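Run 43

Saturday, and the room still smelled like somebody's microwave burrito. Miyuki had her shoes off. She thought better with her shoes off.

"Again," she said.

"It's almost nine," said Cameron.

"Again."

Forty-two tries in the notebook, her handwriting getting worse down the page. Slip. Slip. Drop. Got it!! (crossed out, it fell). Slip. Regionals in the morning, bus at six, and the kitchen event was worth 100 points. Last year Otinora got 86 and went home with the trophy and a smug group photo. Last year Miyuki's team got nothing because the arm shut itself off and Kane cried in the parking lot. He said it was alergies.

The arm was named Pludex. Kane's idea. It didn't mean anything.

"Battery," said Stefaniia, from under the table.

"Good?"

"Good enough. Don't breathe on it."

Miyuki typed. Deleted it. Typed it again. Her mom had called twice. Cameron had eaten the last granola bar and was pretending he hadn't, wrapper sticking out of his sleeve.

"What did you change?" Kane asked.

"The wait. It was closing before it got all the way down."

"We changed that at four."

"We changed it the wrong way at four."

Silence. Then Cameron laughing, too loud, the kind of laugh you do when you've been in a school building for eleven hours. Ms. Nepia looked up from her grading by the door. She had said eight o'clock. Then eight thirty. She looked at the clock, looked at the four of them, and uncapped her red pen again.

"One more," said Ms. Nepia. "I mean it this time."

Miyuki thought about the 3,000 dollars the club had raised, all those car washes, her hands cracked from the soap. She thought about the judge last year, writing a zero - a very round zero, he took his time over it. She thought about the bus.

"If it works we stop," said Stefaniia.

"If it works we do it again," said Miyuki.

Kane groaned and put his forehead on the desk.

She hit enter. The motors hummed, that low note she'd started hearing in her sleep. The camera view popped up on the laptop and they all crowded in, Cameron's chin practicaly on her shoulder. There was the green scrub pad, grimy as ever, lying on the printed flowers with black specks all around it. One finger to the left, one to the right, both still open. Nobody talked. Stefaniia had hold of her sleeve. Wait, Miyuki thought. Wait, wait - now.

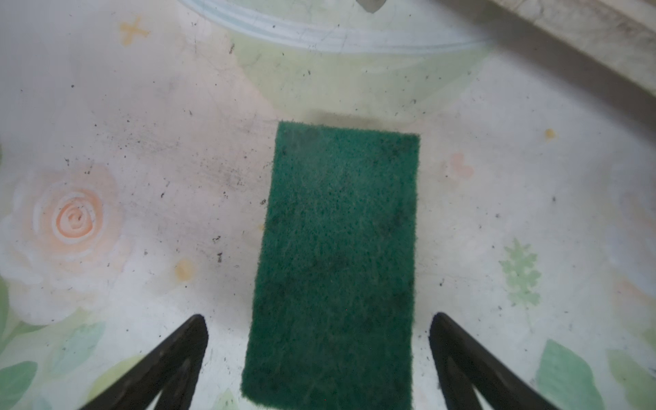
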